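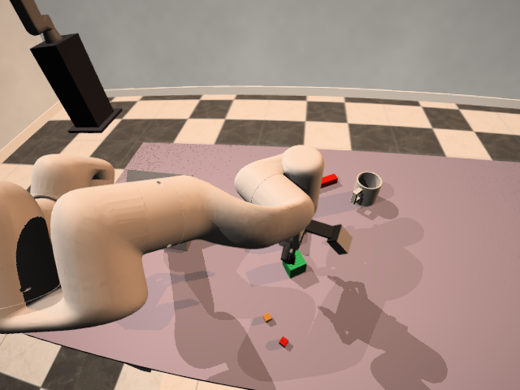 Afiq Nasution reckons I should have backed up the settings before I touched anything, and that anyone who updates router firmware at dinner time deserves what they get. Fair. Thread on how I bricked the Carkavby and got it going again, for anyone else stuck staring at a red light.

1/ Background: the Carkavby is the white router Boltness sends out when you sign up. Ours has been dropping the wifi in the back bedrooms since October, and the update page kept telling me a new version was waiting. So I clicked it. Kids were mid-show, dinner was on, what could go wrong (plenty!)

2/ It got most of the way along the bar and then the page went white. I waited. Then I did the thing you're told never to do and turned it off at the wall. Came back with a slow red light and no network name at all. Cue yelling from the lounge room.

3/ First thing I learnt: slow red and fast red mean different things on this model. Slow red is "the main firmware is missing or damaged but the little recovery loader is still alive". Fast red is bad news and you're probably ringing Boltness for a replacement. Go and look at yours for a good minute before you panic.

4/ The manual is 176 pages and recovery mode gets one paragraph, under Regulatory Information of all places. I only found it by searching the PDF for the word "paperclip".

5/ What you need: a computer with a proper network port (or one of those USB adaptors), a network cable, the paperclip, and another way to get online. I used my phone as a hotspot to download the file. Chews through a bit of data but it's not huge.

6/ Getting the RIGHT file is where I lost an hour. There are two hardware versions of the Carkavby and they look identical from the front. Flip it over and read the sticker. If the letter after the model number is a B you want the B file. The A file will upload quite happily on a B router and then just sit there doing nothing.
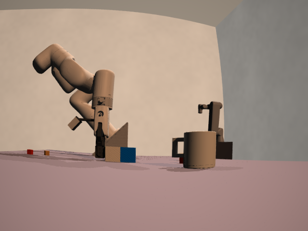

7/ Please don't grab firmware from the first search result. Half of those sites wrap the file in an installer full of junk. Get it from the Boltness support page, under Older Modems (yes, even though it's their current one, don't ask me) and check the checksum if you know how.

8/ If you don't know how: on Windows open a command prompt in your downloads folder and use certutil -hashfile, then the file name, then SHA256. On a Mac it's shasum -a 256 and the file name. Compare the long string with the one on the download page. I only check the first and last few characters, and Chaltu Fikre has told me off for that, so do it properly.

9/ Next, give your computer a fixed address. The router can't hand one out in recovery mode, and if you leave it on automatic you'll get "page can't be reached" till the cows come home. The address to use is in that paperclip paragraph. Turn your wifi off while you're there so the laptop doesn't go wandering over to the hotspot.

10/ Cable goes in the first LAN port. The first one! I had it in the fourth because that's where the cable already reached and the loader only listens on the first.

11/ Power off at the back. Push the paperclip into the reset hole, keep it in, power on, and keep holding until the light goes from red to a sort of purple. My hand cramped. Concetta Zuccaro suggested getting someone else to do the power button so you can concentrate on the hole, and it was so much easier on the second go with my daughter on switch duty.

12/ Purple light on? Type the recovery address in your browser and you should get the ugliest web page you've ever seen. Grey background, one Choose File button, one Upload button. Beautiful. I nearly cried.

13/ Choose the file, hit Upload, and then WALK AWAY. There's a countdown from 600 seconds and it stops moving for ages somewhere in the middle. That's the bit where I'd turned it off the first time, I'm fairly sure. Make a cuppa. Unload the dishwasher. Don't refresh the page.

14/ Mine rebooted by itself when the countdown ended, light went white, network name popped up with the default password from the sticker. Then set your computer back to automatic or you'll spend the next morning wondering why the laptop won't work at the library. Ask me how I know.

15/ Of course every setting was gone. All the names for the devices, the port forward for the security camera, the kids' bedtime cut-off (they kept very quiet about that one). I'd never saved a backup. The button is under System, then Maintenance, it takes seconds and it downloads one small file. Email it to yourself.

16/ Couple of people asked if I'd go for Grondico, the open firmware, while I had the thing in recovery mode anyway. Tempted! The help thread for this router is 1,643 posts long though, and I got as far as an argument on the first page about whether the 5 GHz radio works on the B version. Some other time, when the household isn't relying on me.

17/ Apostolos Theodorakopoulos asked if Boltness would've fixed it over the phone. I did ring them, before I found the PDF. Lovely bloke, had me turn it off and on, then offered to post out a new one. If you're not up for cables and paperclips that's a perfectly good option, you just have to live off your phone until it turns up.

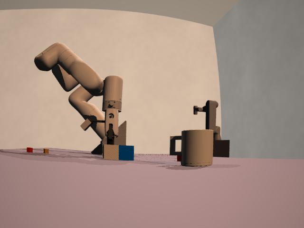
Robot arm with two blocks and a mug, rendered.

18/ Did the update fix the back bedrooms? A bit. Signal is steadier but it still drops if the microwave is going. Moving it off the floor and onto the bookshelf made more difference than the firmware, so maybe try that before you do any of the above, ha.

19/ Oh and turn off automatic updates if you want to pick your own moment. Same Maintenance page, little tick box at the bottom. Only do it if you'll remember to check by hand, they do put out security fixes and you want those.

20/ If anyone with the A version has been through this, can you tell me whether your light goes purple as well? Baltasar Montoya says his went blue, but he also says our couch is green.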